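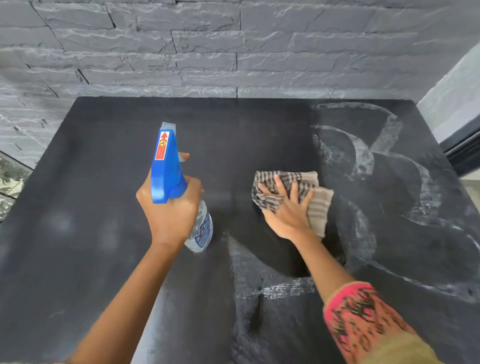
Board and stone wall, Prillthorpe reading room

To: Friends of the Library list
Date: 18/06/2026
Subject: Re: Loan periods at the Prillthorpe branch

A member wrote:
> Could the office confirm whether the 30-day loan
> applies to large-print titles? The notice at
> Trarnach still says 20.

The 30-day loan has applied to all large-print titles since December. The notice at Trarnach is out of date and will be replaced. Audio books remain at 20 days – this includes sets borrowed through the Zabala exchange.
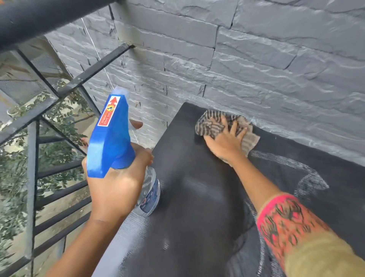 Members also asked about the large-print stock itself. The branch holds some 2,000 volumes, of which 200 are on long deposit from Gririvier and must be returned to that branch's desk. Returned books with plastic covers are cleaned before shelving. A spray bottle and a cloth, as used on the dark panel, are suitable for those covers, but paper jackets should be left alone and handed to staff.

Requests for renewal may be made by telephone or at any desk. A title reserved by another reader cannot be renewed.

Library Office, Prillthorpe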